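Collecting Demonstrations in Occupied Rooms: Notes from January

The Flullov collection effort has now completed its first month of work in private homes. This post records how the sessions were organized and what will change in the next round. 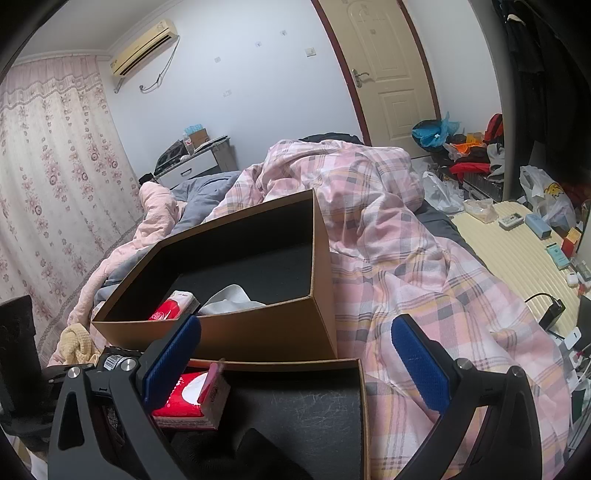 Scope of the work

The January sessions concerned small household sorting, principally the placing of tissue packets and cloths into open boxes set on a bed. Participants performed each task with the hand-held gripper, so that the recorded view matches the view the learning system will have when it is asked to do the same. Bedrooms were chosen on the advice of Qistina Ong, who had reviewed our earlier laboratory recordings and found that the resulting policy failed whenever the background contained more than a plain tabletop.

Participants were asked not to tidy before a session. Quilts, curtains, shelves and bags were to remain as they were on any other day.

Quantity and acceptance

We received 500 demonstrations and accepted 433. Most of the rejected recordings ended before the gripper had fully released the item. A smaller group was set aside after Afiq Sumampouw found that the starting position had been repeated almost exactly, with the same box in the same place for a whole sitting. Such recordings are not faulty, but they teach very little, and I would prefer that they not be counted toward the total.

Instructions to participants

The written guidance was too long. Ratih Wibisono has reduced it to a single page, which asks participants to do the following:

Move the boxes after every few attempts.
Begin with the fingers open and the item in view.
Keep the hand steady for a moment after release.
Record failed grasps and leave them in the set.

The final point caused some disagreement. Murdo Purves holds that failed grasps should be stored separately until the labeling is more reliable. For the present they remain in the main set and carry a mark of their own.

Next round

The target for the coming round is about 3,000 demonstrations, with no more than 100 from any one room. Kolbrún Hjaltested will oversee the review of incoming recordings. Soft items will receive more attention, as crumpled cloth continues to produce the lowest agreement between reviewers. A revised labeling sheet will be circulated before the first session.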